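May, 11 p.m.

Second batch of the enriched dough today. I changed one variable only, the final proof, and kept everything else as written on the card from last time. Oven at 200 C, middle rack, no fan. Egg glaze applied in two coats, the second just before loading.

I divided the dough unevenly on purpose. The larger share went into the braid and the remainder into a single knot. The knot is useful as a test piece. It has less mass, it bakes through sooner, and it can be cut open without spoiling the one that matters. The thermometer is the old Meteck, which reads slow but has never been wrong by enough to matter.

The strands for the braid were rolled thicker at the center than at the ends. Last time I rolled them even and got a loaf with blunt ends and a dip in the middle. The taper held this time. I also pinched the ends under harder than the book says to. Flour was the Benesell, the last of the bag, so the next batch will not be a fair comparison unless I find the same one.

Cooling went as usual, on the rack by the window with the window shut. I then put the gray cloth on the table and got the oval basket down from the top of the cupboard. It had not been used since the move to the Wijesinghe building and needed a brush along the weave, where crumbs collect. The herringbone pattern is tight, so a stiff brush is better than a damp cloth.
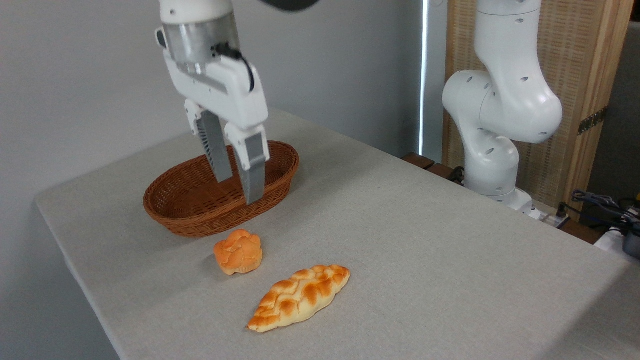 Knot and braid on the gray cloth, basket behind.

Notes on the crust. Color on both is orange to brown and the glaze is shiny. The knot has cracked on top. I take this as a sign of an underproofed center pushing through a set skin, and the fix would be longer in the warm or a looser knot. The braid is well colored along the tops of the strands and pale where the dough sat deep between them. Two coats of glaze do not reach those parts. A narrower brush might. I have one from Cusora somewhere, still in the drawer with the piping tips.

The basket is a question of fit. The braid should go in first, along the length, with the knot beside it. A liner would keep crumbs out of the weave but would also take up room at the rim. I am inclined to go without.

I sent Rajitha my theory about the crack.
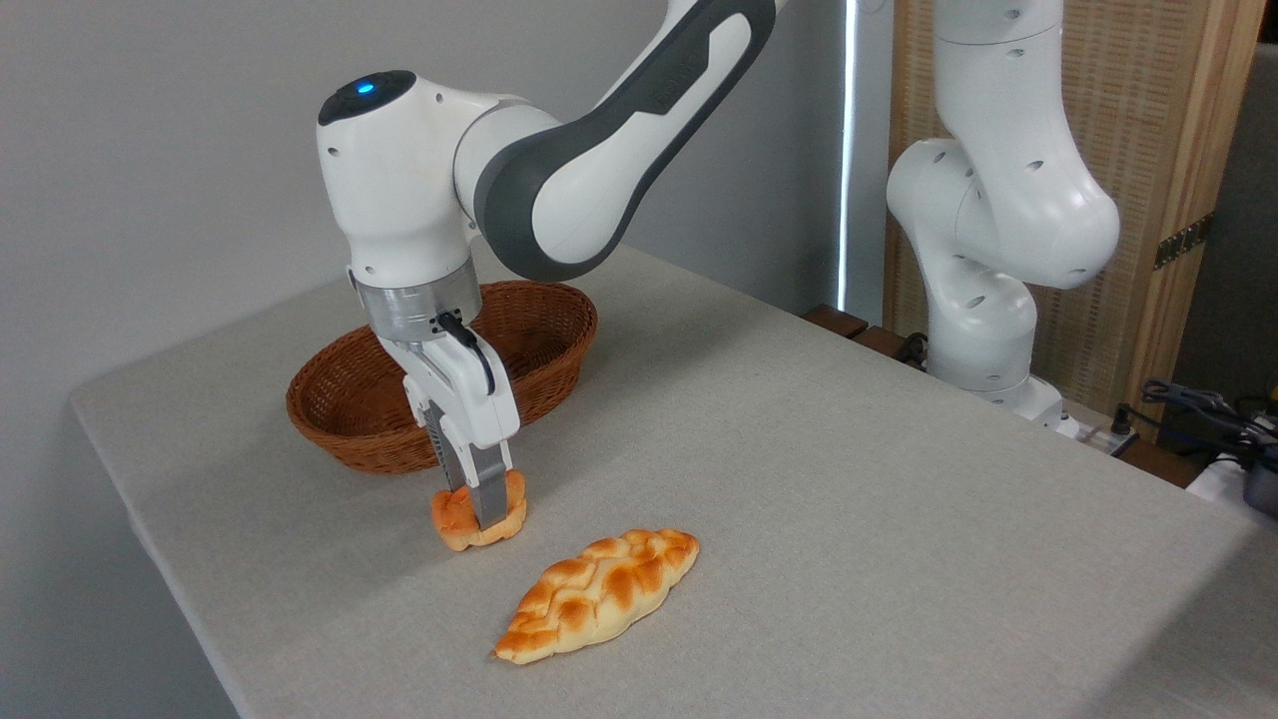 Rajitha Munshi wrote back that the proof was probably fine and that I should look at the glaze instead, as a heavy second coat sets early and splits when the knot keeps rising. She would put the second coat on thinner and leave the proof alone until that had been ruled out.

Reasonable. It is also the cheaper test. Next batch: same proof as today, same oven, second coat thinned with a little milk. If the knot still cracks I will go back to the timing.

To buy: flour, eggs, parchment. Brush to be found in the drawer before then. Card updated and put back in the tin.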